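How a robot practises in a pretend room

A robot arm has motors, but it needs software to tell them what to do. At Hivisby, that software is tested in a simulator before it is used on a real arm. A simulator is a computer program that works out how a pretend room looks and how things in it would move.

The Hivisby simulator is called Pretico. Every object in it has a shape, a position and a weight. If a cup is pushed over the side of a table, Pretico works out the fall in tiny steps of time. No cup gets broken.

The control software has three jobs.

Perception: finding objects in a picture. To a computer, a picture is a grid of coloured dots, called pixels. The software has to decide which dots belong to a cup and which belong to the wall.

Planning: choosing a path. The arm must reach the cup without bumping into the table.

Control: sending orders to the motors, then checking that each joint has moved as far as it should.

Patterned walls make perception harder – there are many edges in the picture, and most of them are not part of the cup. For this reason Pretico can change the colours and tiles between tests. One set of tests used 1565 pretend rooms. The software found the cup in 1464 of them. The rooms where it failed were saved and run again after the program was changed. 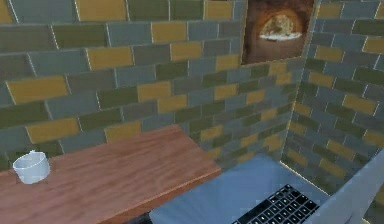

A room made by a simulator, with a white cup on a wooden table and a laptop at the bottom right.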